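Foro de ayuda > Robótica de taller > Montaje y mantenimiento

La pinza del brazo derecho baja torcida dentro de las cajas después de cambiar la mesa

Publicado por perfil_negro, diciembre de 2020
Etiquetas: dos brazos, pinza, calibración, cables, clasificación

Buenas tardes a todos. El español no es mi lengua materna, así que pido disculpas si uso alguna palabra técnica de manera rara. Intento explicar el problema con orden.

Tenemos una celda con dos brazos, uno frente al otro, montados en los dos lados de una mesa de madera con marco de perfil de aluminio. La tarea es sencilla: recoger objetos pequeños de la mesa (frascos, botellas, cajas de comida) y ponerlos en las cajas de plástico que están en el borde del fondo. El programa se llama Betau y lo escribió una persona que ya no trabaja con nosotros. Tengo sus notas, pero son pocas y algunas no las comprendo.

Hasta abril la celda trabajó bien. Entonces cambiamos el tablero viejo por uno nuevo de la casa Vonwood, porque el anterior tenía una curva en el centro. El tablero nuevo es 5 mm más grueso. Para colocarlo tuve que soltar las dos placas base, y después las atornillé otra vez en los mismos agujeros. Cambié la altura de la mesa en la configuración y pensé que el trabajo estaba terminado.

Ahora tengo lo siguiente. El brazo izquierdo recoge casi todo sin problema. El derecho recoge bien cuando el objeto está cerca de su base, pero cuando se estira hasta las cajas del fondo, la pinza baja un poco girada y más cerca de la pared de la caja de lo que debe. Algunas veces toca el borde y el programa se para con error de par en la articulación de la muñeca. De 100 ciclos de prueba me dio este error en 18.

Dejo una foto tomada con el mando en la mano, para que se vea la distribución:

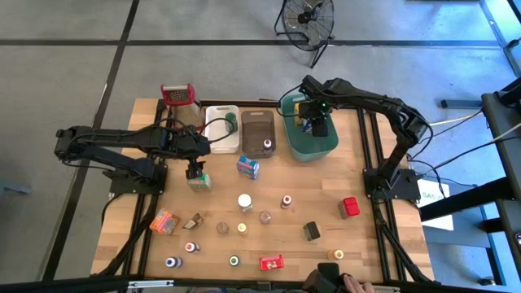 Los dos brazos sobre la mesa, el derecho con la pinza dentro de la caja verde azulada.

Lo que ya probé:

Apreté de nuevo los tornillos de las dos placas base. El error sigue.

Repetí la posición cero de cada brazo con el procedimiento de las notas. El error sigue, quizás un poco menos.

Bajé la velocidad a la mitad en los movimientos largos. Se para menos veces, pero la pinza baja girada igual.

Cambié la pinza del brazo derecho por la del izquierdo. El error se quedó en el brazo derecho, por eso creo que la pinza está sana.

Mi duda es si tengo que hacer otra vez toda la calibración entre los dos brazos y la mesa, o si puedo corregir solamente el brazo derecho. La calibración completa me ocupa una jornada entera y necesito la placa con los cuadros negros, que está prestada a otro taller. También me pregunto si el haz de cables puede tener culpa, pero no sé cómo comprobarlo bien.

Agradezco cualquier consejo, también si es para decirme que hice algo equivocado.

mareck_taller
3 votos

A mí me pasó igual. Reinstala el programa y calibra todo otra vez, es lo más seguro. Si no se arregla, es el reductor de la muñeca.

tornillo_fino
Respuesta aceptada por el autor de la consulta

Hola. Yo no empezaría por el reductor. El dato más útil que das es que cerca de la base recoge bien y lejos recoge mal. Un juego en la muñeca lo notarías en los dos sitios. Cuando el error crece con la distancia, casi siempre la base está inclinada o girada, y el brazo multiplica ese pequeño ángulo hasta la punta.

Tú mismo soltaste las placas. Los agujeros son los mismos, pero los agujeros tienen holgura, y una placa puede quedar girada un poco aunque los tornillos estén bien apretados. Además, con un tablero nuevo es fácil que quede una viruta o una gota de barniz debajo de una esquina. Yo haría esto, en este orden.

Primero, quita la corriente y descansa el brazo derecho en una posición en la que no pueda caer. Estos brazos no siempre tienen freno - si cortas sin sostenerlo, se viene abajo sobre la mesa y entonces sí tendrás que mirar el reductor.

Segundo, suelta la placa, limpia las dos caras con un trapo y pasa la mano por la madera y por el perfil. Si encuentras un punto alto, lo quitas con lija fina. No pongas arandelas debajo para nivelar, con la vibración se mueven.

Tercero, coloca la placa sin apretar y apoya una escuadra contra el perfil del marco. La referencia tiene que ser el perfil y nunca el canto del tablero, que no está cortado tan exacto. Aprieta en cruz, un poco cada tornillo, en dos vueltas.

Cuarto, pon el nivel en la placa en las dos direcciones y después en el tablero. Lo que importa es que los dos digan lo mismo. Si la mesa entera está un poco caída, a los brazos les da igual.

Quinto, repite el cero del brazo derecho y haz la prueba de la punta: marca una cruz con lápiz cerca de la base y otra delante de las cajas, manda el brazo a las dos y mide la diferencia. Con el brazo bien puesto, las dos diferencias tienen que ser parecidas. Si la de lejos es mucho mayor, la placa todavía está girada.

En cuanto a los cables: lleva el brazo a mano, sin par, hasta la posición más estirada sobre las cajas. Si sientes que algo tira en los últimos grados, es el haz. Suelta la brida más cercana al codo y repite. Un haz demasiado corto no se ve mirando, se nota con la mano.

Otra cosa, ya que tienes que entrar en cajas abiertas. Mira la escena desde la muñeca, porque desde arriba los bordes engañan. Yo me guío siempre por la cámara de la pinza, con los dedos apuntando hacia las cajas y los envases: 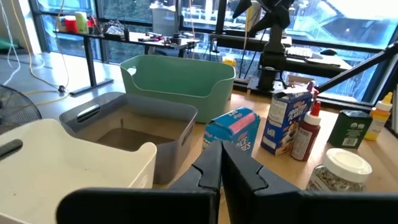
¿Cada cuánto conviene repetir el cero de los brazos si nadie suelta las placas?

En mi taller lo hacemos cada 7 semanas, y también después de cualquier choque fuerte, aunque el programa no haya dado error. La operación es corta si las marcas de las articulaciones están limpias y se ven bien.

Sigo con los bordes. No todas las cajas tienen la pared igual de alta por los cuatro lados. Las hay con un lado rebajado y las esquinas levantadas, y si el programa guarda una sola altura de borde para toda la caja, la pinza puede pasar libre por el centro y tocar en la esquina. Pon en la configuración la altura de la esquina, aunque el brazo suba un poco más de lo necesario en cada entrega. Se pierde muy poco tiempo.

Y fija las cajas de alguna manera. Una caja vacía pesa muy poco y cualquier roce la mueve, de modo que el ciclo siguiente ya empieza mal. Yo pego dos topes pequeños en el tablero, detrás de cada caja, y queda sitio para sacarlas con la mano.

Sobre tu duda principal: mientras el brazo izquierdo recoja bien, no toques su calibración. Corrige el derecho y comprueba los dos con la misma cruz de lápiz. Si llegan al mismo punto con hasta 5 mm de diferencia, para botellas y cajas de comida es suficiente. La placa de cuadros la necesitas solamente si los brazos se pasan objetos entre ellos.

bangash_cnc
1 voto

De acuerdo con lo de la placa. Añado que revises la altura de la mesa en los dos archivos. En muchos programas de dos brazos cada uno tiene su propio archivo, y es muy fácil cambiar el valor en uno y olvidar el otro. No conozco Betau, así que quizás no es tu caso. Esto explicaría el toque con el borde, pero no explica el giro.

perfil_negro, autor de la consulta

Muchas gracias a los tres. Era la placa, por lo menos en la parte grande. Debajo de la esquina trasera había una gota de barniz seco, y además la placa estaba girada respecto al perfil. La puse con la escuadra como me indicaron y repetí el cero. La pinza baja ahora derecha en las cajas del fondo.

También miré los archivos. Son dos, y en el del brazo derecho la altura de la mesa era todavía la antigua. Este error es mío.

El haz de cables tiraba un poco al final del recorrido. Cambié la brida del codo de lugar y ahora llega sin fuerza. Los topes para las cajas todavía no los tengo, quiero probar antes con cinta de doble cara. Si alguien sabe de una cinta que no deje restos en la madera barnizada, le agradezco el nombre.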